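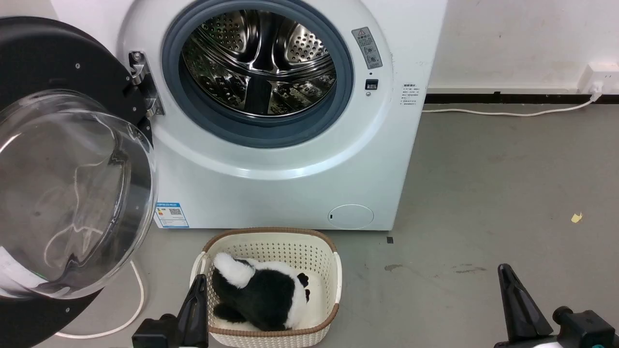
Print the price of the part next to the price of the machine

By Nosipho Swanepoel
29 July 2024

My refrigerator stopped making ice in the spring, and a week later the fresh food side went warm. The repairman found a bad control board. The board cost $183 before labor, it had to be ordered, and he could not say when it would come. The refrigerator had cost $992 new. I paid for the board, and I still don't know whether I made a good choice. I had no way to know when I bought the thing that a board was likely to be the weak point, or what one would cost, or that only one warehouse carried it.

All of that was known to somebody on the day of the sale. The company had a parts list with prices on it. The store could have looked it up. I think they should be made to show it to us.

When you buy a car, you can find out in ten minutes what a set of brake pads costs, what an alternator costs, and who in town will put them in. People do this. They ask a brother-in-law, or they call a garage, and some of them change their minds about the car. With a refrigerator, a dryer, a vacuum cleaner or an office printer, you get the price, the color, and a card that tells you how much power it uses in a year. The power card is a good thing and I read it every time. It covers the smaller of my two worries.

My proposal is short. Every large household machine should carry a second card. It would list the five parts most often replaced in that model or the one before it, with the price of each, and the date until which the company promises to sell them. If a part can only be bought as a bigger assembly, the card would give the price of the assembly. That last line matters most to me. A worn bearing is a cheap piece of metal, and in many machines it comes sealed inside something that costs a third of what you paid for the whole.

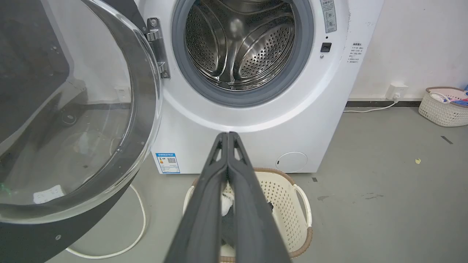

The main argument against this is that shoppers don't want more paper. I took that seriously enough to ask people who sell and fix these machines. Qiuyue Zhong sold kitchen appliances for 14 years and now keeps the books for a furniture store. She told me that customers asked her about repairs all the time, usually near the end, when they had already picked a model. She had nothing to give them except the extended warranty form, and she was paid a little extra for each one they signed. She doesn't think anyone planned it that way. The question came up, and the only answer on the counter was a thing for sale.

Aigars Ozoliņš runs a repair shop in Hosura and was less polite about it. He says half his phone calls are people asking whether a job is worth doing, and that he spends part of every evening looking up prices he can't charge anyone for finding. He would like to see the card, but he would like it better if the prices had to hold. A company could list a door seal at a low price, sell the machines, and raise the seal the following year. I had not thought of that. I would now add a limit on how fast a listed price can go up, tied to ordinary inflation.

There is a fairness argument on the other side too, and I'll give it its due. A small manufacturer with few models may have higher parts prices than a giant, and the card would make it look bad for reasons that have nothing to do with quality. That is true. It is also true of the sticker price, and we don't hide the sticker price to protect small firms. A small firm that builds a pump you can remove with two screws would finally have a way to say so.

Some people will say that the market takes care of this and that bad brands get a bad name. They do, slowly. A refrigerator is bought once in ten or fifteen years. By the time you learn that your model has costly boards, that model is gone from the stores, and what you know is of no use to the next buyer. Online reviews don't fill the gap. Most are written in the first month, when everything works. 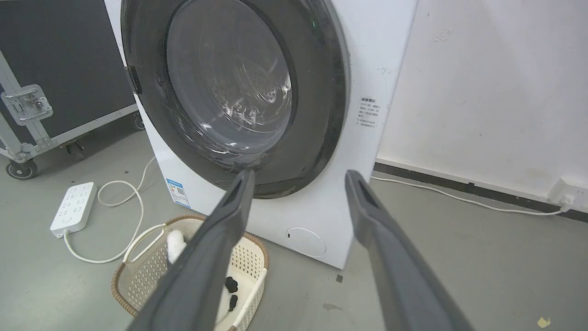
A front-loading washer. The round filter cover is at the bottom right.

I would leave small things out of the rule. A toaster does not need a card. I would also leave out any duty to repair, and any ban on glue or odd screws, at least to begin with. Those fights have gone on for years, and they get stuck on safety and on who is allowed to open what. A price list does not touch any of that. The company may build the machine however it likes. It only has to tell me what the parts will cost.

Renters should care about this as much as owners. My neighbor Lihua Qin spent most of last October without a working stove while her landlord and a parts supplier traded messages. Her landlord is a decent man. He had bought the cheapest stove on the floor and found out afterward that the oven control for it was made to order. With a card taped to the door he might have spent a little more.

The board for my refrigerator came after nineteen days. I ate a lot of canned soup and bought ice at the gas station. The repairman put the new board in on his lunch break and left me the old one in a plastic bag, and I have kept it in the drawer with the manual, which has no parts list.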